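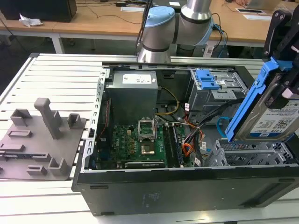
An open desktop tower with its power supply, motherboard and cables visible

Computer case

A computer case, also called a chassis, tower or cabinet, is the enclosure that holds most of the parts of a desktop computer. It supports the motherboard, power supply, drives and expansion cards, and it usually leaves out the display, keyboard and mouse. Cases are made mainly of steel, aluminum and plastic, with glass or acrylic used for side panels on some models. In casual speech the whole unit is sometimes called the "CPU" or the "hard drive," though both words properly refer to parts inside it.

Sizes

The size of a case is set largely by the motherboard it is meant to hold. The ATX standard, introduced in 1995, fixed the position of mounting holes, the rear connector area and the expansion slots, so that boards and cases from different makers could be combined. Smaller standards such as microATX and Mini-ITX followed. Most cases that accept a large board will also accept the smaller ones, because many of the mounting holes are shared.

Full towers, mid towers and mini towers differ mostly in height and in the number of drives they can take. Desktop cases lie flat and were common in the 1980s, when the monitor was often placed on top. Small form factor cases may need a shorter power supply or low-profile cards. Rack-mounted cases are measured in rack units, with one unit equal to 1.75 inches of height.

Layout

In a typical tower the motherboard is fastened to a metal tray along one side. It is held off the tray by short threaded spacers called standoffs, which keep the solder points on the back of the board from touching metal. The power supply sits at the top rear in older designs and at the bottom rear in many newer ones. Drive bays are usually found toward the front, in 5.25-inch, 3.5-inch and 2.5-inch sizes. The largest of these was meant for optical drives and has disappeared from many cases.

The front panel carries the power button, indicator lights and, in most cases, USB and audio jacks. Thin wires run from these to pins on the motherboard. Cases made before the late 1990s often had a lock as well, and some had a "turbo" button that changed the speed of the processor.

Cooling

Air normally enters at the front or bottom and leaves at the rear or top. Fans of 120 mm and 140 mm are the most common, and larger fans can move the same amount of air at a lower speed – and with less noise – than small ones. Dust filters are fitted over the intakes of many cases and need to be cleaned from time to time. Some cases also have room for the radiator of a liquid cooling system.

Access

Older cases often had a single U-shaped cover that slid off after several screws were removed from the back. Later designs use separate side panels, held by thumbscrews, latches or hinges. Business models may include a loop for a padlock or a switch that records when the cover has been opened.

Disposal and reuse

Steel and aluminum cases can be recycled as scrap metal once the electronics have been taken out. Circuit boards and batteries are handled separately in many places. A case that follows a common standard can also be kept through several changes of motherboard, although older ones may lack the airflow or card clearance that newer parts need.

See also

Motherboard
Power supply unit
Drive bay
19-inch rack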